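About Kondix
Reading time: 2 min

Kondix prints and finishes graphic T-shirts, hooded sweatshirts and tote bags for bands, small record labels and concert venues.

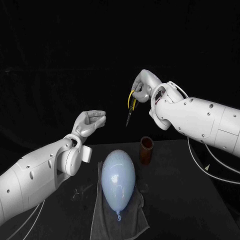 The company was founded by Siiri Kazlauskienė, who had been printing shirts for local shows on a hand press and kept the same ink suppliers when the shop became a business. She still signs off on the first sheet of every new design. The catalog now holds 229 active designs, most of them licensed from the artists who drew them. Designs without a signed license are not listed.

Printing methods

Two methods are in use. Screen printing is the default for any order of 13 pieces or more and is limited to 4 ink colors per side. Direct-to-garment printing covers smaller orders and artwork with gradients or photographic detail. Screen-printed inks are water-based on light fabrics and plastisol on dark ones. We do not print over zippers, seams or pocket edges.

The largest single run we accept is 1000 pieces. Larger orders are split into separate runs, and a slight shift in shade between runs should be expected. Customers who need an exact match across a full tour stock should state this on the order form so that ink is mixed in one batch.

Garments

Blank shirts come in three lines. Drisine is a midweight combed cotton with a side seam and a narrow collar. Usska is heavier, cut wide in the body and short in the sleeve, and shrinks slightly in the first wash. Balogh is a cotton and polyester blend used mainly for hooded sweatshirts. Size charts list the measurements of the finished garment laid flat, before washing.

Artwork and royalties

Artists are paid a fixed amount per garment sold, with statements issued every quarter. Files should be supplied as vector art or as a transparent bitmap at final print size. Text must be converted to outlines. Artwork that copies an existing tour shirt, album cover or logo is returned unless the sender can show permission from the owner.

Orders and returns

Stock designs ship from the print shop. Custom orders enter the queue once the proof has been approved in writing. Misprints and wrong sizes are replaced at our cost. Custom orders cannot be returned for a change of mind. The annual stock count takes place in September, and no custom work is scheduled during that week.

Page last revised February 20, 2021.

Related pages
Size charts: Drisine, Usska, Balogh
Artwork file requirements
Washing printed cotton
Licensing terms for artists
Wholesale orders for venues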